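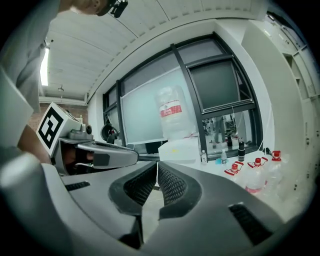

Lostia, 30 Oct 2020

Two-handed collection with hand-held grippers, bench series. The picture was taken from one gripper with the second in view. The notes below cover the method, the numbers we have so far and the points that other groups have asked about by mail.

Fingers and pads
The near tool has two black fingers rising out of a grey housing. The pads have a fine perforated texture. We compared this surface against smooth pads on the same bottles during June and kept the texture. With smooth pads, clear plastic bottles rotated in the grasp when picked up above the center of mass, and the rotation was not visible in the recorded finger width. Texture reduced the problem and did not remove it. Pads were changed between blocks of 50 demonstrations.

Marker cube
The second tool carries a white cube with a square black-and-white marker on top. The marker gives the pose of one gripper relative to the other whenever it is seen by the opposite camera. Each tool also tracks itself against the room, and the two estimates are compared offline. Where they disagree by more than the threshold, the segment is dropped from the two-handed set but kept for single-arm training. Jenő Mészáros wrote the comparison step and maintains the threshold file.

Grip and forearm
The operator's hand sits inside the grip area under the cube. Cube placement was a compromise. Mounted lower, it was covered by the wrist during handovers; mounted further forward, it shifted the balance of the tool and operators slowed down toward the end of a session. The present position is acceptable for both. Sleeves and forearms appear in the recordings and are not masked for training. We trained one policy with masking and one without, and the difference on the real arms was within the spread between seeds.

Bottles
Clear plastic with red caps and red-and-white labels, one of them lying tilted. Transparent objects are the hard case in this series. The policy has to find the bottle from the cap, the label and whatever the background does behind the wall of the bottle. Start positions are varied by hand between demonstrations, including bottles on their side. Hae-won Geum keeps the sheet of start positions and rejects repeats.

Other containers
Two small clear bottles with white caps, a black insulated bottle, and a large translucent water jug on a white box. Objects outside the task stay on the table on purpose. An earlier policy trained on a cleared surface failed as soon as a second container was within reach of the fingers. It went to whichever object had the strongest edge against the white tabletop.

Window and ceiling
Large panes with thick black frames, a lit fluorescent strip, long ceiling panels. The wide lens bends all of these, and the images are used as they come from the lens. Straightening them costs the outer part of the view, where the second gripper spends much of its time. The window frames are useful to the tracker for their strong corners. The glass is less useful: people and equipment moving in the room behind it produce features that drift. Geum-ok Hwang added a filter for those in the Cedanard tracking branch.

Results to date
The full set holds 4,000 demonstrations, single-handed and two-handed together. After the pose comparison and a manual pass, 589 two-handed demonstrations remained usable for the handover task. A policy trained on all of them completed more trials than one trained on the first 300, with most of the gain on bottles that started on their side. Upright bottles were close to saturated at the smaller size. Remaining failures are mainly late finger closing on the receiving side. The gripper arrives at the correct pose and waits, and the giving side releases on schedule.

Open items
Latency matching between the hand-held tools and the robot grippers is still done once per setup and should be done per session. The Kırmızıgül table is a different height from ours, and data from the two sites has not yet been mixed in one training run. Jong-dae Tak is preparing that run with a held-out set from each site.

Files and contact
Finger and cube drawings are in the Wisine repository under hardware, with the pad pattern as a separate part. Recordings are shared on request. Write to Hye-jin Baek and state whether you need raw video or only the processed trajectories.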